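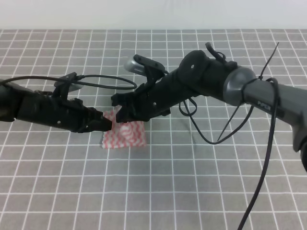
Rostus 波浪纹绒面擦巾，用了一阵子以后的唠叨

我家厨房的抹布，很长时间里都是一笔糊涂账。旧毛巾剪的，超市结账台边上顺手拿的，搬家时从箱子缝里掉出来的，还有一块印着半个字母的，到现在也不知道是从哪儿来的。平时用着也没觉得怎么样，直到四月里婆婆来住了几天，她洗完碗想擦个锅盖，拉开抽屉看了看，又默默关上，从自己包里掏了张纸巾出来。我在旁边看着，脸都热了。

那天晚上我就坐在床上开始看抹布。对，一个成年人，躺在床上看了一个多小时的抹布，比当初选沙发还认真。先生问我在看什么，我说抹布，他“哦”了一声翻身睡了。最后放进购物车的，是 Rostus 这款波浪纹的绒面擦巾。

之前在博客里提过一句，下面好几位问我好不好用，还有一位叫 Gönül Akyol 的读者，很认真地写了一大段问题过来，从掉不掉毛问到能不能擦眼镜，一条一条的，我看了特别感动（也有点压力）。所以这篇写得长，大家泡杯茶慢慢看，着急的朋友可以直接翻到后面看“哪些地方我不满意”。

先说它长什么样

我会注意到它，十成十是因为好看。这个我不装。满屏幕灰的、蓝的、咖啡色的抹布里头，突然出现这么一块小方巾，一道白一道粉红，折来折去的波浪纹，像小时候外婆织的那种毛线毯子，也有点像切开的夹心糖。我的手指头就停在那儿了。

颜色我得多讲几句，这种红粉色系的东西，不同的光底下看差别挺大的。我在商品页上看着偏红，收到以后在灶台灯下面看偏珊瑚粉，拿到窗户边上又是一种软软的桃子色。我自己是喜欢的，厨房里本来就白墙白柜子，冷冷清清，搭这么一块在水槽边上，人一进去心情会好一点点。可要是你指望的是那种正正的大红，买之前心里要有数。

纹路是斜斜的锯齿波浪，铺开来看很整齐，揉成一团扔在台面上也不难看，这一点是我后来才体会到的好处。素色抹布揉成团就是一坨抹布，带花纹的揉成团，还有点像随手放的手帕。我知道这话听起来像是给自己的懒找借口。你们就当是吧。

毛面比我想的厚。我以前用的 Stoser 那种华夫格擦巾，薄薄的，硬挺，洗完晾干能立起来。这一块是毛茸茸的，摸上去像珊瑚绒那一类，手指头按下去会陷一点，松开又慢慢回来。我女儿第一次见到，拿去给她的小熊盖上了，我花了不少口舌才要回来一块，另外一块就那么归了小熊，至今没有还的意思。
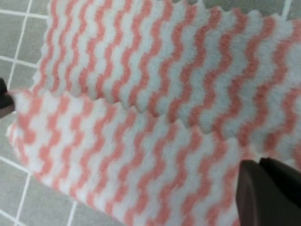
对折以后的样子，粉白波浪纹，边上也是一拱一拱的圆弧。

边的样子我想单独夸一下。它的边顺着花纹走，是一个一个圆圆的小波浪，叠起来的时候上面那层的边压在下面那层上，像给蛋糕挤了一圈奶油。这种细节对擦桌子当然没有一点用处，可我每次叠到这里都会多看一眼。人买东西，有时候就是为了这多看的一眼吧。

价钱和包装

我买的是一包装的，79 块。后来又补了一包，加起来是 2 包，第二包用会员积分抵掉了一部分，攒了很久的 2000 积分一口气花光，点确认的时候还犹豫了一下，总觉得积分应该换点更体面的东西，比如锅。结果换了抹布。我妈在电话里听说以后沉默了好一会儿，然后问我一句“家里旧秋衣没有了吗”。

在抹布里头，这个价是偏贵的，我不替它说话。超市货架上便宜的多得很，擦油烟机那种活，用便宜的擦完就扔，心里还痛快。我后面会讲我是怎么分着用的，按我这种用法，贵一点还说得过去。要是你家习惯一块布擦到底，从饭桌擦到地板缝，那就别买这么好看的，你会心疼，它也委屈。

包装很简单，一条纸腰封，没有塑料袋，拆开就能用。纸腰封上印了洗涤说明，字小得要命，我戴上眼镜又把手机的手电筒打开才看清。大意是温水洗，别放柔顺剂，别高温烘。请大家记住柔顺剂这一条，后面有一段我的血泪。

第一次下水

新抹布我都会先洗一遍再用，这块也一样。盆里放温水，挤一点点洗碗液，泡了一会儿，水稍微有一点点粉，淡得要盯着看才看得出来。第二遍就清了。我那条白色的 Stoser 华夫格巾当时也在盆里（我忘了拿出来！），捞起来看还是白的，没有被染上。不过还是劝大家头一回单独洗，别学我。

浮毛有一些。绒面的东西嘛，刚拆开总会掉一点，第一遍洗完，盆底沉了薄薄一层细绒，我用手指头拢一拢倒掉了。第二遍少了很多，到第三遍我就没再留意过。Gönül 问的掉毛问题，我的回答是：刚开始会，洗过几次以后我没有再在碗上见到毛。玻璃杯另说，等下讲。

拧干是它的一个小毛病。厚嘛，吸了水以后沉甸甸的一团，我手劲不大，拧到最后手腕有点酸，打开来还是潮乎乎的。薄的华夫格巾一拧就干了，在这件事上它赢不了。

擦东西到底怎么样

我把家里平时要擦的，差不多挨个试了一遍。

先是水。我没有实验室，也没有什么专业的量具，就用量杯往台面上倒水，大约 200 毫升，摊成一片，然后把干的擦巾铺上去，什么也不做，等它自己喝。它喝得挺快的，边上那一圈水往里面缩，看着很解压，女儿在旁边喊“它渴了它渴了”。等差不多了提起来，底下剩了一层薄薄的湿印子，翻过来再抹一把就没了。旧毛巾剪的那块也试了，能吸是能吸，就是得来回推，水被它推着满台面跑。

再来是碗和盘子。这个我最满意。刚洗完的碗，手里托着，布包住转一圈就干了，绒面贴着碗，没有硬布那种打滑的感觉。盘子底下那个圈足，里头老是藏水的地方，绒毛也能钻进去一点。婆婆后来又来过一趟，是个星期日，午饭以后她站在水槽边擦碗，擦着擦着说，这个布软和。她夸人夸东西都很省，能得这一句，我当晚就去把第二包下了单。

玻璃杯就一般了。绒面擦玻璃，擦完对着光看，总有一点点印子，有时候还粘着一根细毛。新的时候明显，洗多了好些，可跟专门擦杯子的薄布还是比不了。我家有一块 Tô 的亚麻茶巾，是朋友送的，平时舍不得用，擦高脚杯就得请它出来。两块布配合着来，先用绒的把水吸掉，再用亚麻的走一遍，杯子亮得能照见我的黑眼圈。

至于眼镜，Gönül，我替你试了。我的建议是别。它能擦掉水，擦不掉手指印，会把油抹成一道彩虹。眼镜还是用眼镜布。

台面我试了石英石的和木头的。石英石上水渍、面粉、酱油点子都没问题，湿布一遍干布一遍就行。木头餐桌我会拧得干一些再用，绒面软，不担心刮花，就是桌缝里的碎渣子它弄不出来，还得拿牙签。还有一点要提醒：面包屑。绒面碰到面包屑，会把它们一粒一粒抱住，抖都抖不下来，得翻过来拍。早饭以后我先用手把碎屑拢走再上布，不然下一回擦碗，碗里会多出一点昨天的吐司。

油就不要让它碰了。我试过一次，就一次，擦的是煎完鱼以后的灶台。绒毛吃了油，粉色那几道立刻暗下去，摸着黏黏的，洗了好几遍还有味道。那一块现在降级了，住在洗衣机边上，专门擦拖鞋底。它原来多好看啊，我每次看见它都有点愧疚。

有一个意料外的用处，是当隔热的小垫子。我指的是温的东西，像刚泡好的茶壶，垫在下面桌子不会响，也不会滑。滚烫的锅我没有放过，也请你们不要放。

还有擦叶子。家里那盆龟背竹，叶子上总是一层灰，以前用湿纸巾擦，擦着擦着纸就碎了，叶子上挂着白屑。用这个稍微沾一点水，一只手在底下托着叶子，另一只手轻轻一抹，叶子就绿得发光，我擦完一盆又去擦另一盆，一个下午就过去了。

关于柔顺剂的那段血泪

我是真的看过说明的，前面也写了，字那么小我都看完了。可是过了几天，脑子里就只剩下“要用温水”。那天我图省事，把擦巾跟家里的毛巾一块儿扔进洗衣机，照老习惯倒了柔顺剂。拿出来香喷喷的，软得像一朵云，我还挺得意，拿到厨房一擦，水珠在布面底下滚来滚去，它就是不喝！跟前面那个渴得不行的样子比，像换了一块布。

我差点当场写差评，幸好先去翻了垃圾桶边上那摞纸，把腰封找出来又看了一遍。行，怪我。后来我拿热一点的水，放了一勺小苏打，泡了一个晚上，第二天搓洗、冲干净、晾干，再擦，好了七八成，又洗了两回以后就差不多恢复了。所以如果你家的绒面擦巾突然不吸水，可以先想想是不是柔顺剂的事，别急着扔。

平时怎么洗，怎么收

我现在的习惯是这样的，给大家参考一下，不一定适合每家。

白天用的那块，每次擦完在水龙头底下冲一冲，拧一拧，摊开搭在水槽边的杆子上。要摊开，别对折搭着，它厚，折起来中间那层干得慢，闷久了会有味道，就是那种大家都懂的抹布味。我偷懒过一个晚上，第二天早上凑近一闻，立刻清醒了。

晚上收工以后，把当天用的放进小盆里，用 Grovton 的洗衣皂搓几下，冲干净，晾到阳台去。有太阳的天气，第二天吃早饭前我就能收回来；下雨天要久得多，得轮着用别的。所以只买一块是不够的，家里起码要有能换着来的。

隔一阵子，我会把它们集中起来机洗，用网袋装着，水温调到温水那一档，洗衣液少放。网袋很要紧，不装袋子的话，它会把别人身上的线头全都沾过来，我的一件黑毛衣和它一起洗过，毛衣倒是干净了，它长了一身黑胡子，我坐在沙发上一边看电视一边摘，摘了一集半。

洗了这么些回，颜色淡了一点点，白色那几道没有发黄。绒面比刚买来时塌了一些，尤其是中间常常用手按着擦的那一片。晾的时候两手捏着角抖几下，毛会站起来一些，摸着还是舒服的。波浪边没有开线，这个我特意翻过来看了，原来我最担心的就是它的边，这种弯弯的边最容易勾到东西。

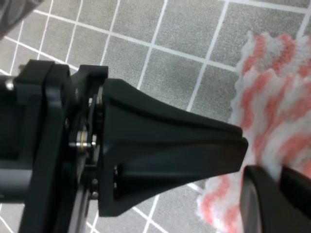

怎么叠，我也折腾过

你们不要笑，我连抹布怎么叠都研究过。

最早是对折再对折，叠成一个小方块摞在抽屉里。绒面的东西摞不高，刚摞好挺精神，抽屉一推一拉，就往一边歪，最后全滑到里面去了，要伸手进去掏。后来改成卷的，像卷毛巾那样卷成小筒，一个挨一个站着，好看是好看，像一排草莓蛋卷，可它们会自己松开，过一会儿就散成一片。

现在的办法很土：对折一次，把边对齐，再从短的那头往里折一下，让折痕朝上，竖着插进收纳盒里。盒子是 Grovton 的，买来装袜子的那种，高度刚刚好。竖着放的好处是拿一块不会带倒旁边的，而且一拉开抽屉就看见一道一道的波浪纹冲着你，像书架上排好的书。婆婆再拉开那个抽屉的时候，我假装在切葱，眼角偷偷瞄着她，她拿了一块就去擦碗了，什么也没说。我觉得这就是很高的评价了。

叠它的时候有个小窍门，别去扯那两个角硬拉。绒面软，拎着角提起来中间会塌下去，怎么对都对不齐。放平在桌上，用手掌从中间往外推平，再捏住一边翻过去，波浪对着波浪，一下就齐了。我女儿现在很爱叠这个，她说它们的边像小脚趾。叠得歪歪扭扭，我也不重新叠，用的时候反正要打开。

跟我家别的布比一比

写到这里估计有人要问，那 Stoser 的华夫格还要不要买。要我说，两个都留着不冲突。

华夫格轻、干得快、好拧，擦灶台边上那些小水点，抓起来就走，而且便宜，脏了不心疼。它的短处是一次吸不了太多，遇到洗完一大池子碗的时候，没擦几个就湿透了。绒面的这块正好反过来，能喝水，手感软，擦碗擦到后面还能继续擦，可是厚、沉、晾得慢。夏天我大概会更爱用华夫格，冬天手冷，抓着毛茸茸的一块会觉得幸福一点（这个理由够不够充分我不知道，反正我是被说服了）。

Tô 的亚麻茶巾是另外一个路子，新的时候硬得像纸，越洗越软，擦玻璃一流，价钱也一流。那是过年过节拿出来的，平常日子还是让它在柜子里歇着。

旧秋衣剪的布呢，我妈说得对，它吸水很好，一分钱不花。我留了几片在水槽下面，专门对付油烟和窗台，擦完就扔。妈，我没有浪费，您放心。

哪些地方我不满意

前面零零碎碎都说过，攒在一起再讲一遍，方便跳着看的朋友。

价钱偏高，这个没得洗。活动的时候会便宜一些，不急的话可以等等。

拧不太干，手腕不好的人会觉得累。我试过把它卷成筒再压，比直接拧省力，先用手掌压掉大部分的水，再稍微拧两把。

前几次洗有浮毛，擦深色的碗看得很清楚。我家有一套黑色的面碗，头一个礼拜我没敢让它们碰面。

沾碎屑。面包、芝麻、海苔，沾上了都不容易下来。芝麻尤其可恨，它会钻进绒毛里，过几天在另外一个地方出现。

没有挂绳。我真心希望 Rostus 在角上缝一个小环，哪怕细细的一条也好。现在只能搭着，或者用夹子夹，家里水槽边没有杆子的人会比较头疼。我自己缝过一个，用的是白棉绳，针脚丑得很，藏在背面了。

只有这一种配色。我问过客服有没有蓝白的，客服很客气地说目前没有，会帮我反映。我想象过一块蓝白波浪的，夏天搭在窗边，多清爽啊。如果哪天真的出了，请一定有人来告诉我。

适合谁买，我随便说说

家里每天都手洗碗的，喜欢擦干了再收进柜子的，可以试试，这个它擅长。有洗碗机、碗都是烘干的，那就没有什么必要，除非你跟我一样是冲着花纹来的。

送人也不错，乔迁的时候配一瓶洗碗液，扎一根丝带，看着比价钱体面。我送过隔壁楼的姐姐一块，她拿去铺在猫窝里了，说猫很喜欢，每天在上面踩。所以各家有各家的用法，我也管不着。

租房子、厨房特别小、没有地方晾东西的朋友，我劝你们先考虑薄的。绒面的布晾不透就容易有味道，到时候心情反而不好。

最后回答几个留言里的小问题，不单独开一段了：能不能用漂白水，我没试过，怕毁了它的粉色；能不能进烘干机，说明上讲别高温，我家没有烘干机，不敢乱讲；能不能给宝宝擦嘴，我自己不会拿擦碗的布去擦孩子，你要是专门留一块出来洗干净了用，那是另一回事，可它刚开始会掉毛，我还是倾向于用纱布巾；能不能擦车，有位大哥问的，我没有车，您要是试了请回来说一声，我也好奇。

水槽边那块我刚刚搓好挂出去了，外面起风，夹子多夹了一个。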